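Start Position Practice, Handheld Gripper Stations
Windton site, Thu 3 September

The Drestard working rules cover bench sessions with paired handheld grippers. Section 14 sets the start position: fingers open, nothing between them, and a pause before the first reach. Operators log a session after every 30 cycles. Marker plates are checked for looseness at the same interval. Cables are routed clear of the work area.
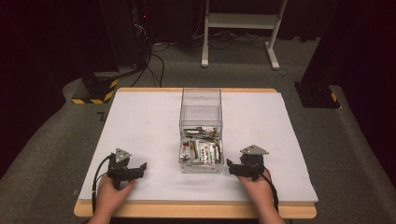 Start position at the bench, one gripper per hand, open container between them. 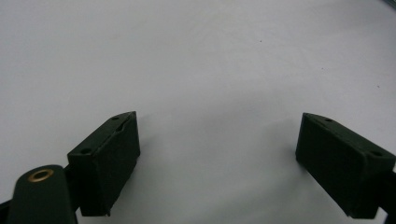 Fingers open over a clear surface, as the section requires.

Finger wear is inspected at 200 cycles. The next revision of the rules is due in December and will merge the Rultatwood checklist.

Pickering replied that the pause should be given as a fixed time in the December text, as two shifts at Rultatwood read it differently and their logs could not be compared. The wear interval could stay as it is.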